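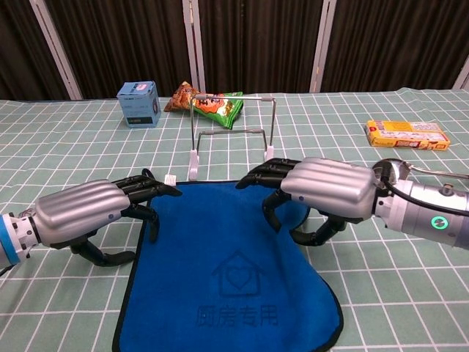 May 14, 2025

Slept badly and got up at five. Made coffee and sat with the Hungarian workbook until it was light. I am still on the chapter about possession, which I have been on since January. Réka says everyone gets stuck there and to skip ahead, but I don't like leaving blanks.

Walked to the post office before it got hot. The parcel for Ursina cost more than the scarf inside it. The clerk wanted a phone number for the recipient and I only had the old one, so I put that.

Choir tonight. We ran the Győri piece twice, and the second time the altos came in right after the tenor line and stayed together to the end. Hae-won moved me to the second row, next to Tahmineh, who has a much stronger voice than mine. I can lean on her for the low G. Bad side of it is that I stop listening to myself. Page 51 is still a mess. There is a breath marked in the middle of a word and half of us take it and half don't. Hae-won told us to pencil it out. I had a pen, so now it is out for good.

Ekow had the figures for the summer trip. The bus is $700 and we have $479 in the envelope, so we are short $221. He wants to do a bake sale. I said I would make the walnut bars again, two trays if I can borrow a second pan. Tahmineh is against the bake sale and would sooner everybody just pay in. I think she is right but I didn't say so, and now I've promised bars.

Drove home the long way because they have closed the bridge lane again. Had soup and the end of the bread. My throat is scratchy - could be the pollen, could be the high part in the Győri.

Tomorrow: call the dentist, buy walnuts, find the other black shoe. Also write to Ursina and ask if the phone number is still good.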